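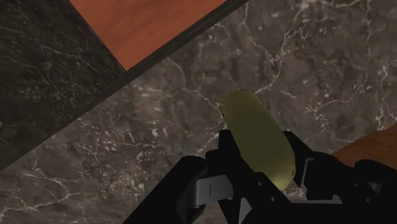
Qui sommes-nous

Trotia est un éditeur de logiciels pour la manipulation robotisée. Nous ne fabriquons ni bras, ni pinces, ni caméras. Nous écrivons ce qui tourne au milieu : la perception qui dit où se trouve l'objet, la planification qui choisit une prise et une trajectoire, la commande qui ferme les doigts, et les outils qui permettent de comprendre pourquoi l'ensemble a échoué. Ce dernier point occupe une bonne part de nos journées.

L'entreprise est née d'un agacement. Ses fondateurs avaient passé des années à intégrer des modules de saisie « prêts à l'emploi » et à découvrir, une fois chez le client, que le taux de réussite annoncé avait été mesuré sur des cubes. Un légume n'est pas un cube. Un cornichon ou un petit concombre tenu de biais tourne entre les doigts, glisse, cache la moitié de sa surface au capteur. C'est sur ce genre d'objet que nous préférons nous tromper, et de préférence en simulation.

Ce que nous faisons

Notre produit principal, Sullholm, est un environnement de test pour les politiques de saisie. On y charge un modèle de pince, un objet, un plan de travail, puis on fait varier ce qui gêne : l'éclairage, le frottement, la texture du fond. Les marbres veinés, par exemple, ont longtemps fait dérailler notre segmentation, qui prenait les veines pour des contours. Elle s'en sort mieux depuis janvier. Nous n'irions pas jusqu'à dire que le problème est réglé.

Une campagne standard comprend 2000 essais simulés par couple pince-objet. Chaque échec est enregistré avec l'état du planificateur, la carte de profondeur et les consignes envoyées aux articulations, et peut être rejoué pas à pas. Les réussites aussi, d'ailleurs : il nous est arrivé de trouver des prises « réussies » où l'objet traversait tout bonnement un doigt.

Brurkgate, notre second outil, compare les versions d'un même contrôleur. Il est moins spectaculaire et nos clients l'ouvrent plus souvent. Il répond à une question simple : la mise à jour d'hier a-t-elle cassé quelque chose qui marchait avant-hier ? La réponse est oui plus souvent qu'on ne le souhaiterait, y compris chez nous.

Ce dont nous nous méfions

Des vidéos de démonstration, à commencer par les nôtres. Une prise filmée ne renseigne pas sur les tentatives précédentes.

Des chiffres sans protocole. Quand nous publions un taux, nous donnons le nombre d'essais, la liste des objets et la définition du succès. Si la définition tient en un mot, elle est sans doute mauvaise.

De la simulation elle-même. Un contact rendu proprement à l'écran peut reposer sur un modèle de frottement très discutable. Nous testons donc sur banc réel une partie des cas, et nous publions l'écart, même quand il nous dessert. Sur notre catalogue de 238 objets, les formes allongées et souples restent les plus mal prédites.

Des promesses d'autonomie générale. On nous demande régulièrement si notre logiciel « sait tout attraper ». Non.

L'équipe

Nous sommes 15, en majorité des développeurs, avec un petit groupe chargé de l'étalonnage et du banc d'essai. Le cabinet Bozkurt relit nos protocoles de mesure une fois par an. Il a le droit de nous contredire par écrit et ne s'en prive pas ; ses remarques sont jointes à nos rapports.

Travailler avec nous

Nous demandons un premier échange technique, vos modèles de pince et cinq objets qui vous posent problème. Pas les plus faciles. Si nous pensons que votre cas relève d'un convoyeur mieux réglé ou d'une ventouse, nous vous le dirons avant tout devis. Cela nous a coûté quelques contrats.

Page mise à jour le 18 septembre 2025

15 partages · 5 commentaires

À lire également
Pourquoi nous avons retiré notre comparatif de planificateurs
Brurkgate : lire un rapport de régression
Frottement simulé, frottement mesuré : où en est l'écart
Segmentation sur fonds veinés, notes de version
Préparer vos modèles de pince pour Sullholm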